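4. Messages to parents during school lockdowns

4.1 Material

The material for this part of the study is a set of 375 messages sent to parents and guardians by 27 public schools in two districts, Pirham and Walier. All of the messages were sent while a lockdown was in effect or on the same day after it ended. Drills were left out. Both districts send their alerts through the same service, Batus, which stores the text of each message and the time it was sent. Phone calls made by individual teachers are not in the set, and neither are posts on school social media pages.

Each message was read twice and given one of three codes. A notice tells parents that something is happening. An update adds to or corrects an earlier message. A release tells parents that the lockdown has ended and, in most cases, how children will be sent home. Of the 375 messages, 203 were notices. Where a message did two jobs at once, it was coded by its first sentence. Most of the double messages came from Walier, where the standard template puts the notice and the pickup instructions in the same block of text.

Figure 1. Dark table with a green and white display sign, a decorated mouse and a rounded scenic mat.
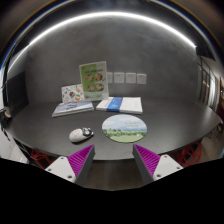
4.2 What the first message says

The first message in Pirham was usually short. It gave the name of the school, the word "lockdown" and a request to stay away from the building. The reason for the lockdown was often missing. Staff who commented on an early draft of our coding guide said that the office seldom knew the reason when the message went out, and that the police preferred to release it themselves.

Walier messages were longer. They tended to open with a sentence of reassurance, such as "All students are safe," before any statement of what had happened. In several cases that sentence was part of the template and had been sent before a head count was finished. A later update then had to say that some students were still being located. We coded these pairs as corrections, following the scheme in Rajput, even when the second message did not mention the first.

The two districts also differed in how they handled pickup. Pirham kept pickup instructions for the release message. Walier gave a pickup site at the start, and in some lockdowns the site changed later. Parents who had read only the first message would have gone to the wrong place. We have no direct count of how many did, as neither district records it.

Wording was less of a problem than we had expected. Both districts had stopped using color codes, and the terms "lockdown" and "hold" were used in line with district policy in nearly every message. Translation was weaker. Of the messages in the set, 80 went out in English only, and most of these were updates typed by hand while the incident was going on. The templates had been translated ahead of time. The typed updates had not, and there was no one on duty to do it.

Figure 2. Rounded white figure with a cartoon animal face, between two flat white finger plates.

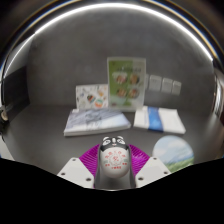

Did parents get the release message before children left the building?

In most lockdowns they did, though the gap was often short. The exceptions were lockdowns that ended close to the normal end of the school day, when students were dismissed at the usual bell and the release message followed. Because Batus logs the time a message is sent and has no record of when it is opened, the figures in section 4.3 are for sending only.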